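Notebook, equipment planning for the second cell
August, morning entry, continued after lunch

Purpose of this entry: to collect in one place what we know about the cost of a second two-arm cell, before I talk with Dennis Bunting about the money. He asked me for one page. It will be more than one page here, and then I will shorten it.

Starting point. We have one cell and two groups want it. The calendar on the door shows it booked most mornings until the end of the month, and the afternoons go to whoever writes their name first. I lost two sessions last week to a calibration that was not ours. So the question of a second cell is a real one, and I would like to settle it before the autumn orders close.

What we would copy from the present cell, and what we would change:

Frame. Aluminum extrusion again. I looked at welded steel and it is cheaper for the same stiffness, but we move things too often. Every time we had a new idea this year, the extrusion let us try it the same day. The quote from Hendex for the cut profiles, brackets and screws is 705, without delivery. Plikell offered a similar set but they cut only to full centimeters, and our rail positions are not in full centimeters. I could redraw it. I prefer not to redraw it, because then the two cells would differ and programs would not move from one to the other without correction.

Arms. Two, same type as now. This is the biggest line and I keep it separate from the rest. The price list we have from Kunutley is old, and I wrote to them to ask for a new one. Their answer says "within this week." I will not put a number in the page for Dennis until I have it in writing. Last time we used an old price, and the difference had to come from the travel money, and people still remember it.

Mounting plates. We need two, black, same hole pattern. The workshop downstairs can make them if I bring the material. I asked about time: after the holiday period, not before. If we buy them finished from Seppälä it is faster, but they want a minimum order, and I do not know what we would do with the remaining plates. Maybe the other group wants some. To ask.

Grippers. I want to write more here, since this is where I changed my opinion. In spring I was for buying stronger grippers with metal fingers. After two months of small objects I am for the ones we have, with the white fingers, and for spending the difference on spare fingers. When both arms work close together on one small thing, they will touch each other sooner or later, and I prefer that a cheap part suffers. I spoke with the people who do the handover tasks and they agree, with one exception, who would like softer tips. Softer tips can be a later order. They do not change the frame or the wiring.
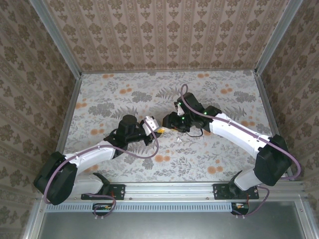
Cables. I underestimated this in the first cell and I do not want to repeat it. The arms came with their own cables, but the lengths are made for arms on a table and not for arms on a rail with the boards hanging below. We ended up buying longer ones separately, in small lots, each time with postage. For the second cell I would order all lengths at once, plus one spare of each. Also clips. The cable along the upper link must have enough slack for the wrist to turn, but a big loop can come in front of the gripper. We did this by trial, and nobody wrote down the lengths. Action for me: measure the present ones and write them on the drawing.

Boards. Two small boards, one for each arm. They hang under the plates in the present cell. It works, and the distance is short, but I would like a proper holder for them in the new one. A printed holder is enough. I put zero in the budget for this, only my time. Please do not laugh, I know that my time is also not zero.

Power supply. The first cell shares its supply with the bench beside it. For the second I ask for its own supply and its own emergency stop. The offer from Hendex for both together is 576. I think it is a fair price. I compared with buying the parts one by one and we would save very little, and somebody must then wire it and sign for it.

Walls and mat. Small money, but there was a long discussion, so I note the result. The wallpaper on the three inside walls stays as an idea: for the second cell we take a different pattern, so that the recordings from the two cells do not look the same. The stripes with medallions stay in cell one. For the work surface we also take another mat. The fern one is good, but there is no reason to have it two times. A roll of wallpaper is enough for one cell with some left over for repairs. I suggest to choose something plain for one half year and then to change it. The panels must be made so that a wall can be changed without taking off the arms. In cell one this is possible only for the back wall, and for the side walls you need thin hands and patience.

Computer. The present machine can not serve both cells at the same time. I tried in the evening with simulated load, and the control loop was late too often. A second machine is therefore necessary. Our IT has a framework contract, and the configuration that fits costs 1209. A cheaper one exists with a smaller disk, but we fill disks quickly, and external disks get lost. I propose the 1209 one.

Lighting. Two flat lamps with a dimmer. I did not get an offer yet. Plikell has them in the catalog but the page does not say if they flicker. I sent the question.

Objects and small consumables. I would like a fixed yearly amount for this, and not a request each time. We spend it anyway: blocks, cups, cloths, tape, double-sided tape, new mats. I looked through the receipts that I could find and the sum for the last year was more than 600. Some receipts are surely missing. If the second cell comes, this line will grow, but I do not think it will double, as the two groups can share the object boxes.

Sum so far, without the arms, lamps and plates: frame 705, supply and stop 576, computer 1209. That makes 2490. Consumables are not in this sum, they come from the running budget.

Things which are not decided:

Place. The cell needs access from the front and at least one side. By the window there is space, but the sun comes in the afternoon and we would need a blind. By the inner wall there is no sun, but the cabinet must go somewhere. I measured both places. Both are possible. I am for the inner wall. A blind costs money and a cabinet only has to be moved.

Service contract. Kunutley offers one for the arms with a yearly fee. For one cell we did not take it. For four arms in total it may be reasonable, but I would first like to see our own repair history. It is in three different files and partly in my head. Somebody should put it together. Probably me.

Spare arm. This is a separate question and I would like Dennis to decide it. If one arm fails now, the whole cell stops, because all our tasks need both. With two cells we could take an arm from one to save the other, and then we have one working cell as before. So the second cell is already a kind of spare. I think this is a strong argument for the purchase and I will put it high on the page. A fifth arm on the shelf would be comfortable, but I can not defend it this year.

Order of purchase. If the money comes in two parts, I would do the frame, supply and plates first, then the arms and the computer. The frame can be built and measured while we wait for the arms. The delivery time for the arms was long last time. In the other order, the arms would lie in boxes, and the warranty would run while they lie there.

Risk. The hole pattern of the arm base could change in the new series. I asked Kunutley this in the same letter. The plates must not be made before the answer comes. I wrote this also on the whiteboard, in red.

16:40. Short talk with Dennis in the corridor. He does not say no. He wants to see the use of the first cell in hours, for the last quarter, by group. The door calendar is not enough for him as people write their names and then do not come. The log files have the real times. I will make a small script for that. He also asked if the second cell could be smaller. I said that the reach of the arms decides the size, and that with a smaller box they would hit the side walls. He accepted it, I think.

He also asked about selling cell one later and keeping only the new one. I did not understand first why, but he meant the depreciation. I will ask him to write it down for me.

To do:
- write again to Kunutley if no answer (price, hole pattern, delivery time)
- measure cable lengths in cell one, put on drawing
- ask other group about plates from Seppälä, minimum order
- script for hours of use from the logs
- lamp question, Plikell
- collect repair history
- one page for Dennis, really one page

Note to colleagues who read this: if you have receipts for cell material in your drawers, please put them in the tray on my desk. Also the small ones.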